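Speaker notes: Miltero, a hand-held gripper rig built in a shared workshop
Slot is in the afternoon session. Keep questions to the end.

Opening. State what the build is. Miltero is a wearable recording rig with a gripper for the hand, so that a person can do a task and the motion can be replayed later on an arm. The arm is the Nurmi, which lives at the Prirkham workshop. Everything except the arm was built on one bench there and finished in my garage. Total spend on the rig was 623 dollars, not counting filament.

Say early that this is a build talk. There will be no results table on learning. The questions I can answer are about mounting, power, markers and cable strain.

Gripper shell. Rounded, printed in white, two halves. The first version had square corners and they caught on sleeves. Inner wall thickness is 3 mm. Thinner walls flexed when the jaws closed and the tag on the front moved with the shell, so the pose estimate moved too. Mention that the tag must sit flat. Any bow in the print shows up as a tilt in the estimate.

Harness. Bought second-hand, then cut down. The plastic fittings are original, the plate behind them is mine. Stop button goes where the wearer can hit it without looking. We tried the shoulder first and it got pressed by accident every time someone reached across.

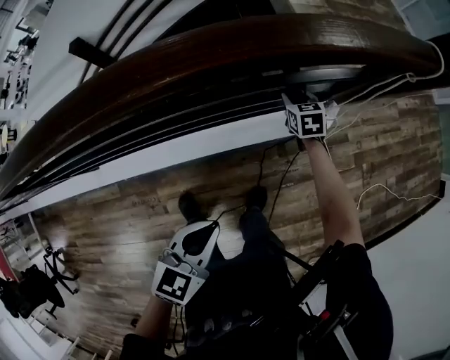
Marker tracking takes up the middle third of the talk. The Brakmont board does the timing and the detection runs on a laptop. A tag on a flat plate is lost as soon as it turns side-on to the camera, and for overhead reaches that happened constantly. A cube fixes most of this. On the slide, the cube is in the right hand, held up just under the curved handrail, and it has a coded pattern on its top face and another on the side. With two faces in view the solver has far less trouble with the flip ambiguity you get from a single square. Point out the gripper at lower left with its own tag on the front. Then point out the cables. There is a black one hanging below the cube and a thin white one looping up by the end of the rail, and cable routing is my next heading.

Cables. Reaching up is the worst case, so set the length with the arm fully raised, then clip the slack at the elbow. A loop left hanging at the wrist will find the nearest railing or chair arm. Strain relief at the connector is a printed collar with a zip tie through it. I lost two connectors before fitting the collars.

Timing. The board timestamps every frame. Worst drift over a session was 77 ms before I moved the sync line off the shared ground. Show the wiring sketch here if the projector is sharp enough, otherwise skip it.

Calibration. 300 frames per session, taken while walking slowly with the cube and gripper both in view. Vary the height. Stairs and landings are useful for this, but check your footing and have a second person watching. Glossy finishes can throw highlights, so dim any direct lamp before recording.

What I would change. Locking connectors from the start. A matte laminate over the tags, as plain paper picks up grime at the corners. A lighter plate on the harness.

Print files and the parts list are in the workshop's shared folder. Give the folder address, leave the wiring sketch up, take questions.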